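Kuseck @kuseck_meters

A short thread on standby power in the kitchen, from the readings I took in April. Single-phase supply, one plug-in meter, moved between sockets. Units are watt-hours unless stated.

Method first. Each appliance was left plugged in and unused for 10 hours overnight, from 21:00 to 07:00. I read the meter at both ends. No averaging between nights, so treat these as single measurements.

The meter is a Zuden. It displays whole watt-hours only and its manual gives no accuracy below 1 W. Anything under that I have logged as "low" and left alone.

Worst result was the old microwave. Clock lit, door shut, nothing running: 2.368 kWh over the month when I left the meter on it. The display reads 2368 if you switch it to Wh, so I have kept the extra digits.

The kettle on its base drew nothing the meter could register. It has a mechanical switch and no display. The same goes for any oven or hob with plain rotary controls and no clock.
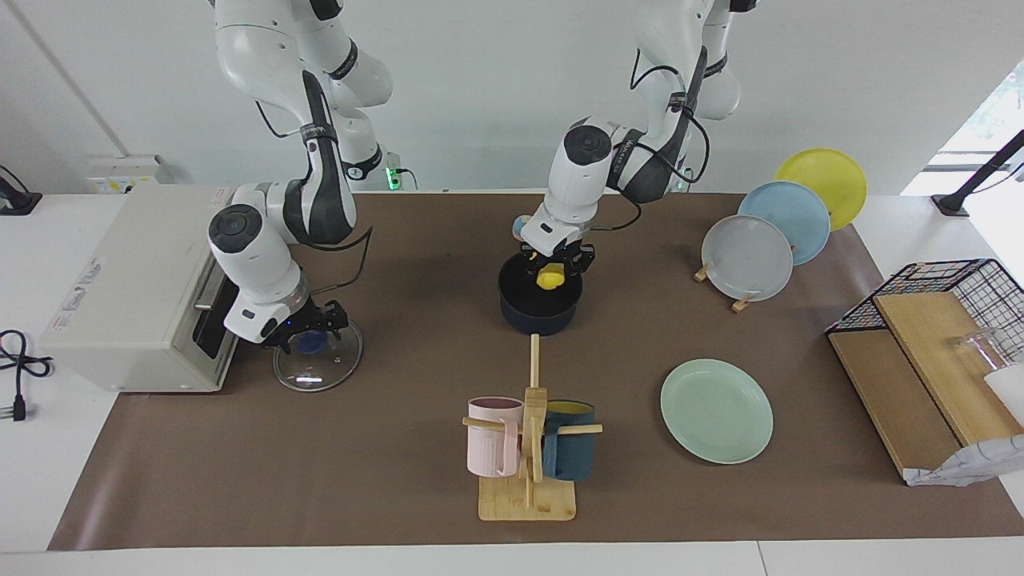 The Perkden slow cooker is a more awkward case. The timer stays powered after the cooking period ends, and it drops to "keep warm" by default. On keep warm it used 474 in one night. That is a heating load and does not belong in a standby table, but most people will meet it as standby.

Fix for the slow cooker: hold the off button for three seconds. A short press only clears the timer. Page 6 of the manual mentions this, in the section on cleaning.

Someone asked about extension leads with a neon lamp. The lamp is a fraction of a watt. Ignore it.

Surge-protected leads vary more. The Sampaio one I use has a USB outlet with a permanent supply behind it, and the wall switch is the only way to turn that off.

Does any of this matter on the bill? The microwave, slightly. My threshold is 400 Wh a week - below that I don't bother with the switch.

Next job is the fridge, which needs a week per reading and a note of the room temperature. I will post the table when I have two weeks that agree.

18 replies · 41 reposts · 126 likes
Share this thread

We use cookies to remember your settings. Accept all / Manage choices

More from this author
Reading a meter with a flashing LED
Why my immersion heater timer was an hour out
Plug-in meters: what the small print says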